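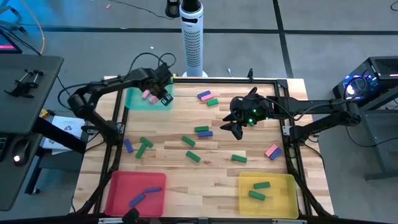 Dewanti Pillai wrote:
> Do you really sort blocks by colour before putting them away? Ours go
> back in one big heap and my two have never minded. I'd be glad to hear
> how you set out the trays, though. We've got a cupboard full of odd
> ones from the April swap and no idea what to do with them.
>
> Dewanti

Hello Dewanti, hello all,

Yes, really, and I love it! I started with the heap too. Then we were given 40 more blocks by the Gunora playgroup, the heap stopped fitting in anything, and out came the trays.

My way is very plain. Tip everything out on a big table and spread it about with your hands so that hardly anything is buried. Put the trays along the edge nearest you. Blue goes in the red tray, green goes in the yellow one, and pink goes up on the teal mat at the back (I ran out of trays, but I've grown fond of the mat). People always ask why blue doesn't go in a blue tray. I haven't got a blue tray! And the children soon learn it, they shout it at each other.

I pick one colour and stay with it until I've had enough, then swap. My sister grabs whatever is nearest and she is faster, I'll admit. We timed it once on a wet afternoon: 14 minutes for her, 18 for me, both of us laughing too much to do it properly.

The foam ones are a joy for this, by the way. Hardly any noise on a wooden table, so you can sort while someone naps next door. Long ones like to lie along the long side of the tray. If you drop them in crosswise you lose half the room.
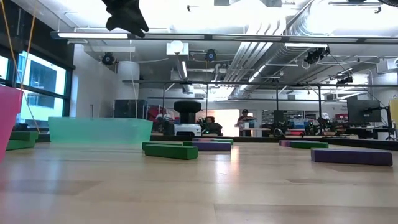

Kazuhiro Ogura asked off-list whether see-through bins are worth having for the finished lot, as he can't decide between those and lidded boxes. See-through every time, Kazuhiro! You can tell at a glance which one wants filling, and a low wide one lets small hands reach the bottom. Tall ones I keep for things that stand up on end.

Dewanti, do bring the odd ones to the next swap. I'll take any green you have, I can never get enough green.

Happy sorting,
Kanako Kuroda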